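Kitchen corner opens at Stedstead, and I'm already attached to it
October 2023

Well, it's open! After months of me going on about it to anyone who stood still, the new cookery corner at Stedstead community rooms is up and running, and I went along to have a proper nose before writing it up for the newsletter.

If you missed the earlier bits of this saga, the old kitchen was closed in March when the extractor finally gave up, and the cookery sessions had to move over to Brunton hall. Brunton were lovely about it, but you try getting a bus there with a casserole dish on your knees. I did it twice and then I started bringing biscuits instead.

The plan was always to have a smaller set-up for people who cook in small kitchens. Plenty of us don't have a big oven, or don't want to heat one up for a single portion of fish. So the new sessions, which go by the name of Plolance (don't ask me, it was picked before I joined), are built on what you can do with a table, a little oven and not much else.

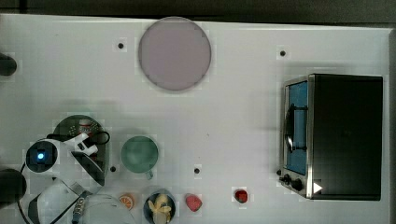

Money first, as that's what I get asked in the post office queue. The whole corner came in at £495, and £223 of that was raised at the summer plant sale, so well done everyone who bought a tomato seedling. The rest came out of the rooms' equipment fund. I was a bit sniffy about a white table, I'll admit, thinking of beetroot, but it does make the place feel bright, and the black toaster oven looks quite smart sitting on it. I'm very taken with the bright blue inside it too, which you catch through the glass door. The two knobs are down at the corner of the front, so there isn't a lot to learn before you get going. My own oven at home has a row of symbols I've never got to the bottom of, and I've had it since we moved in.

The sessions themselves are nice and loose. You turn up, you pick a recipe card, and you cook for one or two. The cards were put together with Jerix, the little print shop by the station, who did them on wipeable stock, and there's a decent spread on them: baked eggs, stuffed peppers, a crumble for one (dangerous knowledge, that), a tray of roasted roots and a cheese and onion thing that I'd happily eat every night of the week. Most of them go in at 200 degrees, which makes life easy when several people want the oven one after another.

And yes, there is some waiting. It's one small oven, so if you're doing the crumble and somebody else is doing peppers, you'll be having a cup of tea and a chat in between. I can't say I minded. I came away with a cutting of somebody's geranium and a strong opinion on suet.

I was pleased to see there's a bit of colour about the place as well. Stedstead has always gone in for beige, and the new bits and pieces are a cheerful change from the dented catering stuff we used to have, all of which smelt faintly of gravy however much you scrubbed it. The round plate is a pale pinky lavender and I would have it in my own cupboard tomorrow. 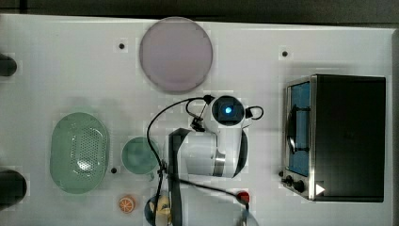
Do you have to bring your own ingredients? Basics like oil, salt, flour and onions are kept at the rooms, and you bring whatever else is on your recipe card, which you can pick up from the front desk beforehand.

A place costs £2 a session, paid on the day, and there are 65 on the interest list already, so put your name down soon if you fancy it. Groups are being kept small so everyone gets a go at the oven. If you can't make your slot, please do ring and say so, as there'll be someone glad of it.

There's talk of a soup month after Christmas, and I've put in a plea for a bread session, though I'm told a full-sized loaf might be pushing it. Rolls, then! I'd settle for rolls.

Please bring a tub with a lid if you want to take your cooking home. The rooms have run out of foil, and I'm afraid I had the last of it for my crumble.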